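Brivel 手持夹爪项目组 常见问题

Purbridge 学生机器人社 > 项目组 > Brivel > 常见问题
最后更新:2018年12月31日

本页供已报名和准备报名的同学查阅。安装说明、接线图和源代码在社内文件服务器的 brivel/docs 目录下,本页不重复。页内未涉及的问题请发到项目组邮件列表,标题以 [Brivel] 开头。

一、报名与分组

Brivel 项目组做什么?

用一对手持夹爪录制双手操作,再用录下的数据训练小型策略模型,最后在社里的双臂平台 Jurus 上回放和评测。录制、整理、训练、评测四个环节都由学生完成。本学年的任务集中在桌面操作:倾倒、插入、翻转、叠放。

需要什么基础?

录制岗没有先修要求。整理岗需要会用命令行,能读懂 Python 脚本。训练岗需要修过一门机器学习课,或者能独立跑通 docs 目录下的 baseline。三个岗位可以中途调换,调换前须完成手头批次。

一年级可以报名吗?

可以,从录制岗开始。

名额多少,什么时候招人?

每学期 14 人。秋季学期开学后招一次,5月补招一次,补招只招下学年的录制岗和整理岗。报名表在社团主页,过期不补。

每周投入多少时间?

每周固定 6 小时,其中录制或整理 4 小时,组会 1 小时,其余用于写记录。考试周停组会,录制台照常开放预约。

有学分吗?

项目本身没有学分。部分同学把它报成课程设计,由各自的指导教师认定,项目组只出具工时记录。

二、设备与录制台

录制台怎么预约?

在预约表里填时段、任务编号和操作者代号。一个时段两小时,每人每周最多两个时段。迟到二十分钟视为放弃,时段转给候补。

夹爪可以带出实验室吗?

不可以。夹爪的标定参数与录制台绑定,带出后须重新标定,会影响所有人的排期。需要做机构改动的同学请领用备件箱里的旧版手爪,编号以 L 开头。

腕带必须系吗?

必须系,左右手都要系。腕带松紧以能伸进一根手指为准。腕带过松时手柄会在掌内转动,位姿轨迹中会出现高频抖动,整理岗会直接退回该条。

地面上的胶带可以移动吗?

不可以。胶带标记用于设备复位和台位识别,翘起或脱落时在值日表备注栏登记,由设备负责人重贴。

线缆怎么处理?

开录前把夹爪附近的线理到手臂活动范围之外。线挂到桌角或容器时立即停录,该条标记为 abort,不要边录边理线。

三、录制规范

一条合格的记录包含哪些部分?

起始静止一秒,操作,结束静止一秒。起始时两个夹爪都在视野内且张开。操作过程中手指不得直接接触物体,所有接触由夹爪完成。违反其中任意一项,该条不计入有效数。

倾倒任务的要求是什么?

任务编号 P 系列,内容是把袋装或瓶装物料倒入容器。持袋一侧的夹爪夹在袋体上部,袋嘴朝向容器口,倾角缓慢增加。另一侧夹爪可以扶住容器,也可以停在桌面不动,但同一批次内必须统一,并写进批次说明。容器使用透明杯,便于整理岗从画面判断料位。
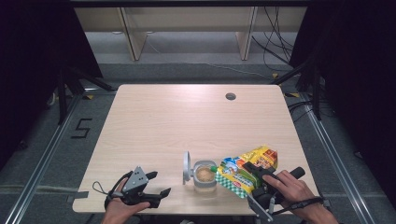
P 系列倾倒任务:右侧夹爪夹持食品袋,袋嘴朝向透明塑料杯,左侧夹爪张开。

袋装物料夹不稳怎么办?

先检查夹持位置。软袋的重心随内容物移动,夹得过低时袋体会折叠,袋嘴方向难以控制。夹持点应靠近上部,夹紧后先做一次小幅抬起,确认不滑再倾倒。仍然打滑时换指套,不要用胶带把袋子固定在夹爪上。

物料洒在桌上,这条还算吗?

少量洒落算有效,标签填 spill。杯子翻倒或袋子脱落算失败,标签填 fail,同样保留。失败记录用于训练判别模型,请勿自行删除。清理桌面后再开始下一条,残留物料会改变初始状态。

物料可以自带吗?

可以带未开封的食品类物料,粉状、颗粒状、糊状均可,须先登记名称和过敏原。不接受玻璃容器、易燃液体和有刺激性气味的东西。录制用过的食品一律不得食用。

一个任务要录多少条?

每个任务每批 100 条有效记录,由至少三名操作者完成,单人占比不超过一半。不足一批的数据不进入训练集,只存档。

操作速度有要求吗?

没有硬性下限,上限是能看清夹爪开合的每个阶段。新手常见的问题是动作过快,接近物体时没有减速。回放时 Jurus 的关节速度有限,过快的轨迹会被重新采样,接触时刻随之偏移。

惯用左手的人怎么录?

按任务说明中的左右分工录,不得自行镜像。确有困难的,在批次说明里标注 mirrored,单独成批。

四、数据与训练

数据存在哪里?

录制结束后自动上传到社内服务器,原始文件保留一学年。个人电脑上不得留存含人脸或证件的画面。录制时摘下胸卡。

标签由谁填?

操作者填初始标签,整理岗复核。两者不一致时以复核为准,争议条目在组会上处理。本学期 P 系列复核中有 129 条改过标签,多数是 spill 与 success 混淆。判断标准:桌面上有肉眼可见的物料即为 spill,与数量无关。

夹爪数据能直接在 Jurus 上用吗?

不能直接用,要先做三步转换:坐标系对齐,开合量映射,时间重采样。转换脚本是 Lytvynenko 工具包的一部分,用法见工具包自带的 README。开合量映射表每次更换指套后须重新测量,旧表不得沿用。

模型在回放时总是提前松开,是什么原因?

最常见的原因是时间戳未对齐,夹爪信号比画面早几帧。先用工具包里的 check_sync 检查,再考虑调整模型。偏移超过两帧的批次退回整理岗处理。

训练资源怎么申请?

在邮件列表写明任务编号、数据批次和预计时长。单次训练不超过一晚,超过的分段跑。占用显卡而没有提交日志的任务会被终止。

五、考核与退出

学期末怎么考核?

录制岗看有效条数和退回率,整理岗看复核抽查结果,训练岗交一份可复现的实验记录。记录至少包含数据批次号、配置文件、随机种子和评测录像。成功率低不影响考核,无法复现则不通过。

可以中途退出吗?

可以。退出前归还门禁卡和领用的备件,把未完成批次的状态写进交接表。已录的数据归项目组使用,署名保留。

可以用项目数据参加比赛或写论文吗?

可以。提前两周在邮件列表说明用途和数据范围,成果中注明 Brivel 项目组及所用批次号。未经复核的数据不得对外使用。

可以旁听组会吗?

可以,不需要报名。旁听者不能操作录制台。

相关页面:录制台预约表 | P 系列任务说明 | Lytvynenko 工具包 README | Jurus 安全须知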